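Right, a thread about the Wulbridge to Kukimside walk, as I've been asked three times this month and I keep typing the same answer into my phone at bus stops.

1/ It's an old railway line. They took the track up long before I moved here and what's left is a flat path between two rows of hawthorn. You can't get lost. I have got lost, but only at the Wulbridge end, where the path gives up behind the tyre place and you have to cross the main road and look for a gap by the allotments.

2/ Go in August if you like blackberries and don't mind wasps. Go in the wet months if you like having it to yourself (I do!) but wear proper boots, as the cutting after the second bridge holds water like a bath. I went through it in trainers once and they were never the same colour again.

3/ It takes me 90 minutes at a dawdle. Kanako Sekiguchi does it in far less, but she walks like she's left the oven on, and she doesn't stop to look in the ponds.

4/ Do stop and look in the ponds. There are 2 of them, just past the old platform, and on a mild evening the newts come right up to the edge. Take a torch and keep it pointed away from the path - cyclists come through there at a fair old lick and they don't all have bells.

5/ Food! The hatch at Forora does a cheese and pickle roll the size of a shoe. Cash only last time I went. It shuts at three, and I mean three, the shutter was coming down on my actual hand at five past two minutes before. (That makes no sense. I mean it was 2.58. I was cross.)

6/ Someone asked about the platform. Yes, you can still climb up on it. The edging stones are loose at the far end so stick to the middle. There was a waiting room when I first came, then there was half of one, and now it's nettles and a very fine elder tree. I made cordial from it and got 2,047 midges in my hair for my trouble, I counted every one by feel.

7/ Dogs are fine. There are sheep on the left for some 800 yards after the platform, so leads on there please. The farmer is a nice man until he isn't.

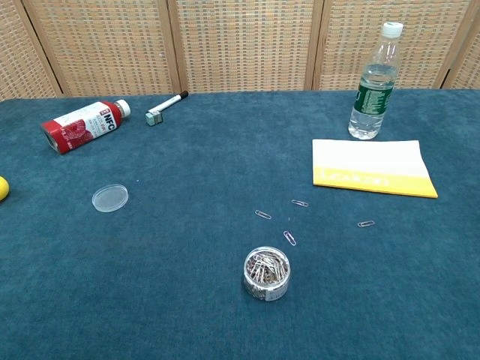

*Page last changed: August*

8/ Carrying on. Getting back! The bus from Kukimside goes from outside the chapel, NOT from the shelter. The shelter is for the school bus and has been for years, but it still has the old timetable stuck up in it, all sun-bleached, and every summer there's a row of hopeful walkers sat in there while the real bus goes past the end of the road.

9/ If you miss it, the Pillai is the café with the green door and they'll let you sit over one pot of tea for ages. Ask for the table by the radiator. The ginger cake is better than the lemon, and I'll argue with anyone about that.

10/ Pushchairs: yes as far as the ponds, then there's a kissing gate that was clearly designed by someone who'd never met a baby. My sister folds hers and passes it over the top. I hold the baby and offer advice.

11/ Somebody in the replies says the hatch takes cards now. Lovely. I'd still put a fiver in your sock.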